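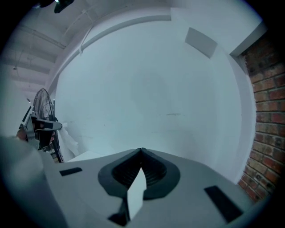
4. The open afternoon at Fuvari

4.1 How the visit was set up

I'll say straight away that this part of the study was the least tidy and the one I enjoyed most. The interviews in Section 3 were done in quiet rooms with people who already work with robots. For the open afternoon we wanted the opposite: whoever came through the door, with their coats still on, having a go with a hand-held gripper and telling us what they made of it.

Fuvari let us have their ground-floor space from lunchtime until six. Orhun Gündoğdu, who runs the demonstration programme there, had already held two open days that spring and had strong views on what goes wrong with them (too much talking at the start, mostly, and a queue that blocks the coffee). He persuaded me to drop my welcome speech, and I'm glad he did! People got a gripper in their hands within a minute or two of arriving, and the explaining happened while they used it.

By the end we had 68 visitors who agreed to take part. A few more looked in and left again, and I haven't included them anywhere. Most lived or worked nearby, and there was a lively group from an evening class in upholstery who had, I think, expected something else, but stayed for ages.

4.2 What visitors did

Each visitor was offered three tasks, in whatever order they liked. The first was folding a cloth on a flat surface. The second was moving small wooden pegs from one tray to another. The third we called the handover: two people, a gripper each, passing a soft ball between them without touching it by hand. We used the Pastor hand-held gripper for everything, with the Vulline software logging the opening and closing of the jaws and the camera running throughout.

I'd planned a fourth task with a zip. We gave it up after trying it ourselves that morning, and the less said about my attempt the better.

Visitors could stop whenever they wanted and could ask for their recording to be deleted on the spot. Two did. One of them came back later and asked to do the pegs again with the recording left on, so she appears in the peg results but not in the folding ones.

4.3 What they said while doing it

The plan was to collect comments on a short card afterwards, scored out of 100 for how easy each task felt. We did that, and the scores are in the appendix, but the remarks people made with the thing in their hand were far more use to me. I wrote down as many as I could, and Orhun did the same from the other end of the space, so there are two sets of notes that don't always agree on the wording. Where they differ I've used his, as his handwriting is better.

The commonest complaint was about the wrist. Visitors wanted to turn the gripper the way they'd turn their own hand, and then found they'd run out of elbow. Taller people bent their knees. Several shuffled right round the table instead of twisting, and this seemed to happen more with the cloth than with the pegs.

Next came the question of where to look. Some watched the jaws, some watched the object, and a good few kept glancing up at us for approval (I did try not to nod). One man told me it was like eating with somebody else's cutlery, and that phrase went round the space so quickly that I heard it from three other people who can't all have thought of it separately. I've counted it once.

4.4 The handover, seen from the gripper

I want to spend a bit longer on the handover, partly for what it shows about the recordings. Figure 4 is a still from a gripper's own camera. The gripper's grey housing takes up the lower part of the view, with its white fin standing up from the dark recess in the middle, and a second gripper shows on the left, in somebody's hand. Past that it's mostly white wall, with a strip of red brick down the right.

Figure 4. View from the camera on a hand-held gripper, with a second hand-held gripper to the left.

Anyone who plans to learn from this kind of footage should look at a lot of it first. The lens is very wide, so straight walls bow, and a large share of any still can be plain background. A partner's gripper may sit well off to one side while its owner is perfectly sure they're being seen. Visitors had no idea of this when they started, and why would they? When we played clips back to a few pairs, they immediately began talking about how they'd stand next time.

4.5 What I'd change

I'd put the playback first. Showing each visitor a short clip before they begin would cost very little, and I suspect it would alter how they hold the gripper and where they stand. It would also muddy any comparison with this group, so we'll need a fresh set of people for it. Orhun has offered us another afternoon in May, and the Huline team have asked to bring their lighter handle along, which should help with the wrist complaints. The zip task will be tried again then, by someone other than me.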